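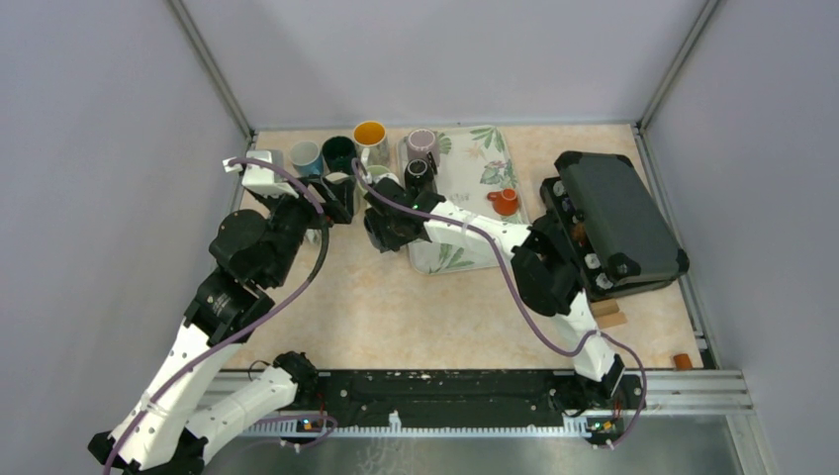

Mugs lined up at the back, tray just right of centre. Start like this.

Setting a tea tray from a muddle of mugs

Quick one. We had the parish hall lot round in March and I spent far too long fiddling with cups, so am writing down what works before I forget it.

You need
A tray with a bit of a lip
Mugs, odd ones are fine
Tea towel
Clear bit of table, more than you think

1. Get every mug out of the cupboard first. All of them. Stand them in a row along the back of the table, handles pointing whichever way you pick up from. Mine never match. Blue, dark green, a white one with an orangey yellow inside, small pale green one. Doesn't matter, a mixed lot looks cheerful.

2. Check insides. Tea rings hide in the dark ones. Bicarb on a damp cloth, rub, rinse, dry properly or you get drips on the tray.

3. Tray goes in front of the row with a hand's width between. Wipe it even if it looks clean. Pattern hides crumbs, mine's forever got toast on it.

4. Biggest mugs on first. Work from the far corners and come towards yourself, otherwise your sleeve catches the ones already down. Ask me how I know. My good Pivetti one went that way.

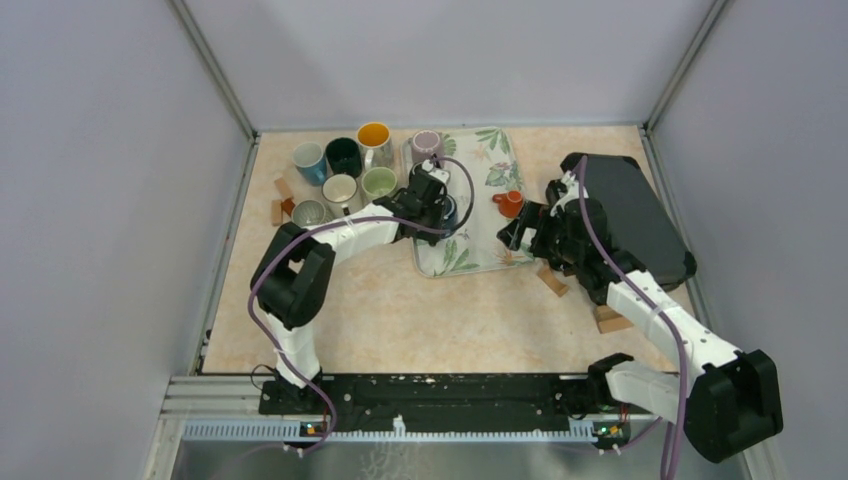

Stokside Home Notes, page 2

5. Little cups last, near the edge where they're easy to grab. An orange one by the leaves looks nice, if your tray has leaves. Pink up in a corner. Dark blue wherever there's a gap.

6. Leave a finger of space all round each mug. Handles not touching. If they knock when you lift the tray, there's one too many on it, so do 2 trips.

7. Lift test. Empty, level, few steps and back. Anything slides, put a damp tea towel underneath the lot.

8. Fill at the other end if you can. Carrying full ones, stop well short of the brim. Leave 100 ml of room in a big mug, less in a small one obviously.

Milk and sugar on a seperate plate. Spoons in a spare mug, handles up.

Washing up: patterned trays want a quick wipe and dry, no soaking. Mine came from Matubbar and the last one lifted at teh corners after a night in the sink.

Next page, biscuits and what to do about the lid on the Grirkudia teapot.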